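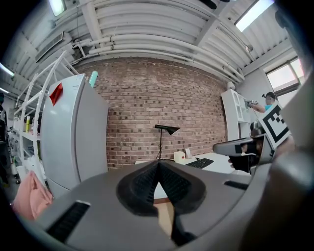
Sala desk with drawer, white: six months in

Category: Home Office > Desks & Small Spaces
Posted October 2, 2018 by the Prambridge house blog

I put off writing this one because I wanted to live with the desk first, and now I have, so let's go! The Sala is a plain white desk with a pull-out drawer under the front edge, and I paid $400 for it at Indumstead in their spring sale (delivery included, which I did not expect).

Mine shares a room with the fridge, so it gets treated badly. Lunch gets eaten on it. So far the top wipes clean with a damp cloth and a drop of dish soap, even after a coffee ring sat there overnight. Pencil comes off too. Ballpoint, not so much – I've got a little blue line I'm pretending I can't see.

There's plenty of room for a keyboard and mouse, and I like a lamp at the back so the light comes in over my hands. If you use a big monitor, measure first. My old one was fine, but I had to scoot my chair back farther than I was used to. 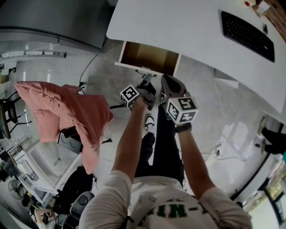 The drawer

Okay, this is why I bought it. It has a brown interior and a white rim, and it holds way more than I figured: chargers, stamps, two notebooks, the tape I lose every week. It did stick a bit in September when it got humid. I rubbed a candle stub along the runners and it's been smooth ever since.

My one real gripe is that there's no stop you can feel. Pull too hard and you'll be wondering if the whole thing is coming out in your lap. I'd also love a divider, but I made do with a cutlery tray (Mavarness, the cheap one, fits with a finger of space left over).

Cables are the other thing. You get no hole and no clip, so everything runs down behind the desk to a power strip by the wall. I bought a pack of 200 zip ties and I guess I'm set for life. 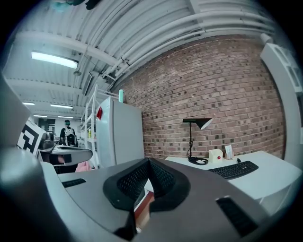 Can one person put it together?

I did, in an evening, with a screwdriver and a lot of muttering. Get a second pair of hands for flipping it upright, though, or you'll scrape the floor like I did.

Four stars from me. I'd buy it again at the sale price, and I'm already looking at the matching shelf.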